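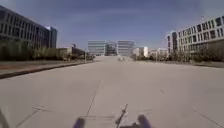

Photo: Kummont

Kummont's small wheeled robot is learning to drive down a road, mostly by being driven down one. The firm wants 4,000 examples of ordinary street travel for its steering model and has 27 so far, all of them steered by hand.

"It's very good at straight ahead," said Áine Rafferty, who runs the trials between the office blocks at Doltavcombe. "We'd like it to see a corner before December."

Each run lasts four minutes and is labelled that evening by Elis Wynne, who has asked for a livelier neighbourhood – or at least a roundabout. Council approval for a second route is pending.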